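Naming and Category Words in a First-Year Seminar
Project report, Gender and Language option
Albane Joly

1. Background

The project started from a question that came up in the second week of the seminar: when people use the words "woman" and "female," do they mean the same thing, and do they know when they switch from one to the other? Our reading mostly treated this as a question of philosophy. I wanted to look at it as a question of use, with a small set of texts that I could read all the way through.

I did not try to settle what a woman is. The report covers which word writers pick, what stands next to it, and whether the choice changes with the topic.

2. Material

The texts are letters to the editor and opinion columns from two local papers, the Fukley Courier and the Hosoda Weekly. Both papers let students search their back issues for free. I kept every piece that used "woman," "women," "female" or "females" at least once and left out sports results and paid notices. That gave 103 pieces. In those pieces the four words appear 2528 times, which is high because several of the columns are long and deal with the subject directly.

Each use got its own slip with the sentence, the paper, and a topic code. I sorted by hand first and typed up the results afterward.
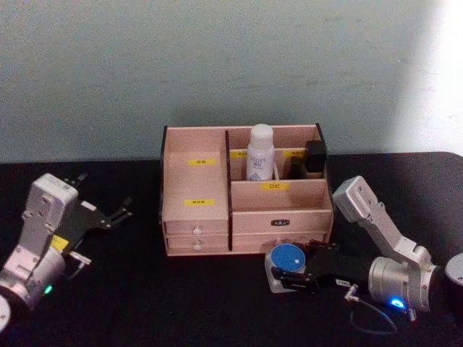
Sorting by hand was slower than I had planned, and the main reason was the topic codes. My first list had religion, work, health, family, law and "other," and "other" kept growing. A fixed set of places only works if you know what is going into them. It is the same with a desk organizer that has a row of drawers along the bottom and open compartments above: the bottle ends up standing in a compartment at the back, and after that the compartment is where bottles go. My "other" code worked like that for three weeks. I then split it into schools, crime and history, and went back over the slips already done.

3. Results

"Woman" and "women" are the usual words in both papers. "Female" as an adjective is common in pieces on work and health ("female nurses," "female patients"). "Female" as a noun is rare, and most of those uses come from letters about religion or crime.

In the religion letters, writers who quote scripture use "woman" in the quotation and often keep it in their own sentences. Writers who argue against a newer meaning of the word tend to bring in "female" as the firmer term, then go back to "woman" within a few lines. I had expected them to stay with one word.

The Hosoda Weekly has more adjective uses than the Courier. I think this comes from one columnist, Kamov, who writes mostly about hospitals.

4. Problems

Some uses fit two codes. A letter about a female pastor's pay could be religion or work. I coded by the headline, and a second reader might have done it differently. The Dandent scale, which we covered in class, was meant to rate how neutral each use sounded, but I dropped it after a trial. My own ratings changed between one afternoon and the next.

5. Next step

I would like to add spoken material, probably call-in radio, and have a second person code part of it. The slips and the final code list are in the seminar folder.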